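Trillstead Activity Room: Small Materials Gallery

Photo Galleries > Activity Room > September

The Trillstead Activity Room keeps a lending collection of almost 3,000 small items for sorting, stacking and threading. The collection was assembled by Themis Psarras and is open to registered groups. This gallery was updated 9/18/26.
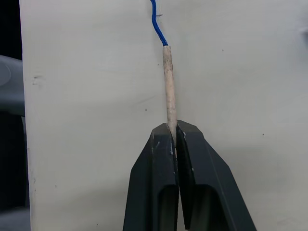
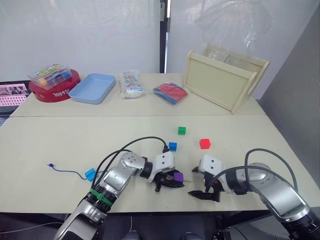
First picture: wooden dowel with blue cord. Second picture: small cubes in purple, green, blue and red, on the near table.

Dowels and cord are lent together and should be returned together. Replacement cord may be requested at the front desk.

Cubes are lent in sets by color. Groups that need more than one set should reserve them in advance under the name Polletti, the heading used for all block and cube materials in the printed catalog.

The full catalog lists 91 headings and may be consulted in the Christodoulou Reading Room during opening hours. Requests to reproduce photographs from this gallery should be made in writing to the Activity Room office.

Next gallery: Nendau Puzzle Collection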